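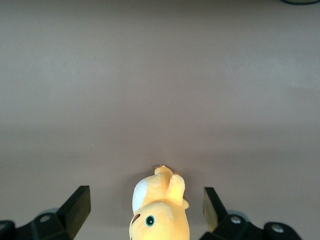 Ramau is a collection of crochet and knitting pattern texts, stored as plain files so that they can be searched, compared and corrected without special software. Each record holds one pattern, with its yarn and hook notes, its abbreviations and any known corrections. Patterns are grouped by what is made: blankets, garments, household items and toys. The toys group has two codes, TA for worked toys and TP for plush fabric ones. A soft toy in pale yellow plush, like the one with its head towards the bottom of the picture, takes TP and gets a short colour note ("butter yellow", in that instance). TP records carry no stitch fields.

Print
E-mail

Version and upkeep

Current version: 3
Last changed: January 23, 2021
Kept by: Dezső Takács

Version 2 used one long file for all groups. It is still readable but is no longer corrected. The file was split in November, when the blankets group became too large to open on older machines.

Files

patterns/ – one text file per pattern, named by group code and number
abbrev.txt – abbreviations and their meanings, British terms only
yarn.txt – yarn weights and the hook sizes usually paired with them
fixes.txt – corrections, newest first
sources.txt – where each pattern was copied from, with permission status

All files are UTF-8 with Unix line endings. Fields are separated by a tab. Empty fields are left empty and are not filled with a dash or a zero.

Record fields

id: group code and number, for example BL-200
title: as given by the source
terms: UK or US, according to the wording of the original
weight: yarn weight, using the names in yarn.txt
hook: size in millimetres
tension: stitches and rows over ten centimetres, where the source gives them
body: the pattern itself, one row or round per line
note: free text

The body field is always in UK terms. If the source was in US terms, it has been converted and the terms field says US. The conversion was done by script and then read through by hand. The usual fault is a US single crochet left as it was in the middle of a repeat. If a row seems to come out too short or too tall, check fixes.txt before changing anything.

Repeats are written with asterisks and never with nested brackets. A turning chain is counted as a stitch only when the line says so.

Sources

The collection has some 1,000 records. The largest share comes from the Skurkton leaflets, typed in from paper. The Balogh notebooks supplied most of the edgings and nearly all of the baby blankets. Handwriting in the notebooks is hard to read in places, and doubtful words are followed by a question mark in the body field. Sultetti records were sent in by e-mail and follow the sender's own layout, tidied as little as possible.

Patterns without clear permission are listed in sources.txt by title only. Their body field is empty.

Known problems

Yarn amounts in the Skurkton leaflets are given in balls, and the weight of a ball is not always stated. These have not been converted to grams.

Tension is missing from most of the household items. Dishcloths and pot holders were rarely given one.

Garment sizes follow the source. Older patterns give bust measurements in inches and the finished garment is often smaller than a present-day reader would expect.

Three charts from the Balogh notebooks have not been written out as text. The records exist – BL codes, note field "chart only" – but cannot be worked from.

Use

The files may be copied, printed and changed for personal use. Finished items may be given away or sold, unless the note field says otherwise. Please do not post whole groups elsewhere; link to this page instead, as copies go out of date when fixes are made.

Reporting an error

Send the id, the row or round number, and the line as it ought to read. A photograph of the worked piece is useful for lace and for colour changes. Corrections are tested with a swatch before they go into fixes.txt, so there may be a delay of several weeks. Requests for new patterns are not taken.

Print
E-mail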